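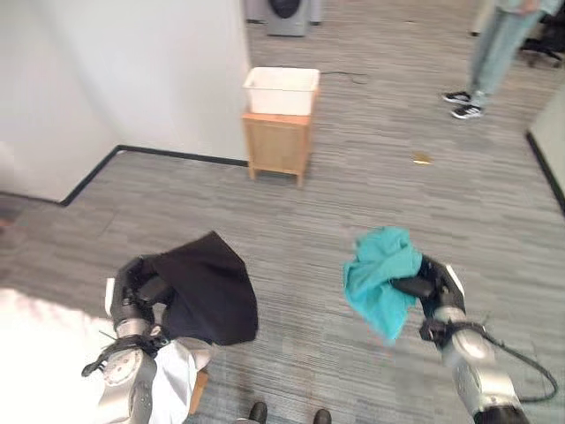
4. Moving your Clotstead village to a new phone

Please set aside a quiet quarter of an hour for this, as the transfer doesn't like to be hurried. Your buildings, heroes and unspent coins all come across together.

1. On your old phone, open Clotstead and tap the little well in the village square. Choose Save and Move.

2. Write down the 9-letter moving code. It stays good for 57 minutes, and you can always ask for another.

3. Install the game on the new phone, and when the first farmer greets you, tap I've Been Here Before – please don't start the tutorial, tempting though it is.

4. Type in the code and wait for the gate to open.
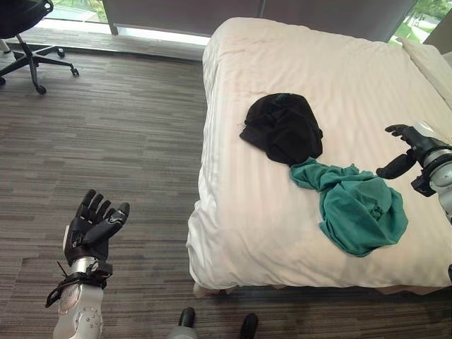
Note: Keep both phones switched on and close together until the gate has opened. A flat, pale surface is a good spot for them – a black phone vanishes on a crumpled black top, and you'll want to see both screens.

Caution: Villages below level 11 can't be moved while a raid is on. Wait for the horn, collect your grain, then go back to step 1.

If the code is refused three times, write to Ita Carroll on the help desk with your village name and she'll gladly sort it out.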